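Stacking Cubes Inside a Marked Square: A Procedure for Three-Cube Towers

Laltenthorpe Learning Materials Service – Tabletop Activities, Sheet 2
Revised 5/10/21

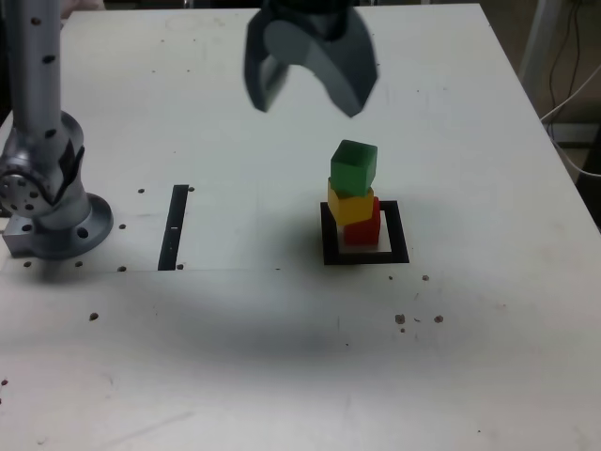 Purpose of This Sheet

This sheet sets out the standard procedure for building a three-cube tower inside a square outline. The activity is used in our training rooms and in partner classrooms as a short exercise in placement, alignment and release. It replaces the earlier February sheet, which did not specify the order of colors and led to results that could not be compared between rooms.

The procedure applies to one red, one yellow and one green cube of equal size. Rooms using the four-cube set should refer to Sheet 5.

What You Will Need

One red cube, one yellow cube and one green cube, all from the same set
A flat, level tabletop, preferably white or another light color
A square outline in black, larger than the base of one cube
A soft, dry cloth
A copy of the record form

Cubes from different sets should not be mixed. The Hosurer and Melnychuk sets issued to our rooms look nearly the same at a glance, but their edges are finished differently, and a mixed tower will often settle at a slight angle.

Preparing the Surface

Wipe the table with the dry cloth before each session. Crumbs and eraser dust under the bottom cube are the most common cause of a leaning tower, and they are easy to miss on a light surface. Gray smudges that do not come off with the cloth may be left alone. They do not affect the activity.

Tables that have been used for other work may have small holes in the top. Choose a position for the square where no hole falls inside it. If a seam runs across the table, keep the square entirely to one side of the seam.

Check that the table does not rock. Press lightly on each corner in turn. If there is any movement, adjust the feet or move to another table.

Marking the Square

If the table does not already carry a permanent square, mark one with thin black tape or a fine marker approved for the surface. The lines should be straight and the corners closed. Leave the inside of the square clear, without numbers, arrows or other writing.

The square should be large enough that a cube can sit inside it with white space showing on at least two sides. A square that fits the cube exactly turns the exercise into one of insertion, and most beginners will bump the cube against the lines and lose confidence early.

Place the square well in from the edges of the table. Participants need room to approach from above and from the side without brushing the tower with a sleeve or wrist.

Building the Tower

Step 1. Place the red cube.
Hold the cube by two opposite faces, close to the top. Lower it straight down until the whole of its base rests inside the outline. Its sides should be parallel with the lines of the square. It does not need to be in the exact center. A cube that stands toward the back of the square is acceptable, provided that it touches no line.

Let go with both sides of the grip at the same time. Letting go with one side first will turn the cube.

Step 2. Place the yellow cube.
Pick up the yellow cube in the same way and bring it directly over the red one. Pause briefly before lowering. The pause allows the participant to look from the front and from one side, and to correct the position while the cube is still free.

Lower it until it rests flat. Do not press down. If the yellow cube overhangs the red one, decide at this stage whether to correct it. A small overhang will hold, but it reduces the area available for a stable third cube and should be noted on the form.

Step 3. Place the green cube.
The third cube is placed over the center of the yellow cube, not over the center of the square. Participants who look down at the outline while placing the last cube tend to set it too far to one side.

Lower the green cube slowly until contact is felt, then release. Withdraw upward first and only then to the side. Moving sideways too early is the usual reason that a finished tower falls.

Step 4. Wait and check.
Leave the tower untouched for 30 seconds. At the end of that time, check three points: the red cube is fully inside the outline, each cube is resting on the one beneath it, and the colors run red, yellow, green from the bottom up.

Correcting a Tower That Is Out of Line

An overhang is corrected from the top down. Remove the green cube and set it aside, straighten the yellow cube on the red, and then replace the green cube. Sliding the yellow cube while the green one is still on top is not recommended. It can be done by an experienced hand, but it teaches the wrong habit.

If the top cube is tilted, lift it completely clear and look at the face beneath it. Grit, a raised edge or a chipped corner may be present. A damaged cube should be taken out of use and the set marked as incomplete.

If the red cube has crossed a line of the square, the tower must be taken down and begun again from Step 1. Pushing the whole tower back into the outline does not count as a completed attempt.

Scoring and Records

Each attempt receives one of the following entries on the record form:

Complete – all three points in Step 4 are met, with no visible overhang.
Complete with overhang – all three points are met, but one or more cubes stand to one side of the cube below. Write the color of the cube and the direction.
Not complete – a cube has fallen, the order is wrong, or the red cube is on or over a line.

Direction is always recorded from the participant's side of the table. Write "left," "right," "front" or "back." Please do not use compass directions or refer to windows and doors, as forms are read by staff who have not visited the room.

In the trial carried out at Laltenthorpe, we collected more than 100 attempts under the present wording. Svitlana Demchenko, who reviewed the forms, recommended that overhang be given its own entry so that a standing but uneven tower would no longer be grouped with a straight one. That recommendation has been adopted.

Lighting

Even light from above is preferred. A lamp placed low on one side will throw the shadow of the tower across the table, and a dark shadow lying along a line of the square makes it difficult to judge where the line is. A soft shadow falling clear of the outline is not a problem.

Variations

Once the standard order can be completed reliably, the following changes may be introduced one at a time.

Reverse order. Build green, yellow, red from the bottom up.
Other hand. Repeat the standard order with the hand that is not normally used.
Take-down. Begin with a finished tower and return the cubes one by one to the table outside the square, in a row, without letting any cube drop.

The take-down is harder than it appears and should not be offered in a first session.

Storage and Care

Return all three cubes to their tray at the end of the session. Cubes may be wiped with a damp cloth and must be fully dry before they are put away. Tape outlines should be replaced when the corners begin to lift. Old tape leaves a residue that attracts dirt, so remove it the same day.

Replacement cubes and blank record forms may be requested through the Grulirix ordering page, using the code printed on the tray. Questions about the procedure should be addressed to Lieven Claeys, Tabletop Activities, Laltenthorpe Learning Materials Service.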